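Workshop & Garage > Packing and Shipping > Taping Small Boxes

Do You Really Need That Much Tape?
By Dwynwen Samuel

Every packing guide I've read tells you to use more tape. Most of those guides are written by people who sell tape. I mailed 132 parcels last year from my spare room in Mapplebeck, mostly clock parts, and I'm not convinced.

One strip down the center seam, running a few inches over each end, holds a small box of light stuff just fine. Heavier contents get a second strip. The crosswise band over the front is the one I argue with people about. On a new box I skip it. On a reused box with tired cardboard I put it on, grumbling.

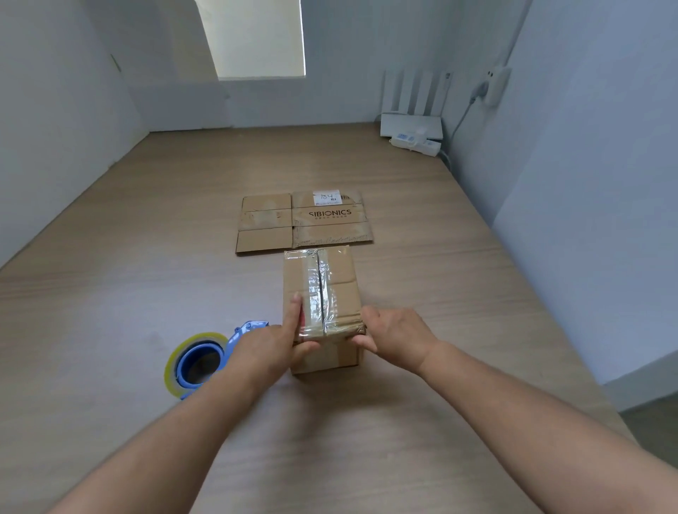
Center seam taped, with a band across the front. Work on the floor if your table is small.

Hold the box steady with one hand while you press the tape down with the other. Rub it flat, corners especially. I used to think the rubbing was fussy nonsense, but the strips I didn't rub lifted in the cold garage by April.

Dispensers with a handle are worth the money if you pack often - for 5 boxes a year, scissors will do. Mine is a Gandard and the blade is nothing special.

As for saving old cartons flat, go easy. If the seams are torn or the panel is shiny with old tape, new tape sticks badly to it. I had 20 of them behind the door and recycled most. Cut up the good panels for padding.

And "reinforced" tape? I tried one roll. Couldn't tell the difference.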